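かごの縁でつまずく部活を、もっと増やしたい
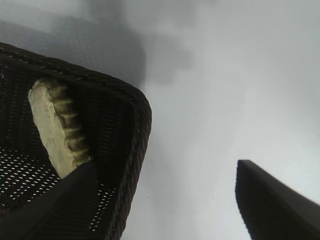
文・Bayu Majimbun(バユ・マジムブン)

放課後の理科準備室で、高校生が五人、黒っぽい編みかごをのぞき込んで黙っている。私が外部指導員として通うロボット部「Jamow」の、いつもの夕方だ。課題は、かごの中のものを一つつかんで机に出すこと。それだけ?と言われる。それだけです。そして、これがめっぽう面白い!

編みかごというのは、実にいい教材だと思う。縁は縄のように太くねじれていて、角は丸い。底の編み目は細かな穴だらけで、そこから光が点々と漏れてくる。手首のカメラから見ると、爪の先のすぐ向こうに縁があり、中のものの端は自分の爪に隠れてしまう。人間なら首をちょっと傾ければ済むところを、生徒たちは腕の角度の問題として一から考えなければならない。

中に入れるものも、きれいな積み木では物足りない。クリーム色で細長く、片側にだけ丸い凸凹が並んだもの。こういうのが一つ入るだけで、部員の会話ががらりと変わる。平らな面を挟むのか、凸凹のほうに爪を掛けるのか。斜めに寝ているのをそのまま持つのか、一度向きを直すのか。二年生と一年生が本気で言い合い、しかもどちらの言い分にも筋が通っている。横で聞いていて、私はうれしくて仕方がない。

学校のロボット活動というと、どうしても大会の話になる。うちも五月の「Kuterano杯」には出るし、あの緊張感は大好きだ。ただ、大会のコートは平らで、置かれるものの形も決まっている。生徒は規則を読み、そこに合わせて機械を磨く。立派な勉強だけれど、年間の活動がそれ一色になるのは惜しい。台所や物置にあるような、形のはっきりしない相手と向き合う時間を、せめて半分はほしい。

部では操作の記録を一回ずつノートにつけている。ノートの名前は「Pokora」、由来は三代前の部長しか知らない。昨年度は全部で372回ぶんあり、うまくいかなかった回にも必ずひとこと書く決まりだ。読み返すと「縁に当たった」「爪が先に閉じた」「影で見えなかったと思う」といった言葉が並び、後半になるほど文が長くなっていく。見る目が育つというのは、こういうことなのだろう。大会の成績表には載らないが、私は職員会議でこのノートを回覧してもらったことがある。

お金がかかるでしょう、ともよく聞かれる。腕そのものは確かに安くない。うちは隣町の工房Nugrohoから中古を譲ってもらった。でも、かごや中身は家にあるもので足りる。腕のない学校なら、菓子用のトングにスマートフォンをくくりつけて、画面だけを見ながらかごの中のものをつまんでみてほしい。約100秒で、教室じゅうが騒がしくなるはずだ。見えているのに届かない、届いたのに向きが違う。あのもどかしさは、どんな講義よりも早く生徒を引き込む。

評価はどうするのか、という先生方の心配もわかる。私は成功率で点をつけることに反対だ。それより、次に何を変えるかを自分の言葉で言えたかどうかを見たい。先日、入部したばかりの一年生が「かごを回せばいいんじゃないですか」と言った。上級生は腕の動かし方ばかり考えていたから、しばらく口を開けていた。かごを回すのはずるいかどうかで、その日の残りは全部つぶれた。結論は出ず、来週もう一度話すことになっている。

新しい部を立ち上げようとしている学校があれば、ぜひ見学に来てほしい。準備室は狭いので、一度に入れるのは五人まで。上履きを忘れずに。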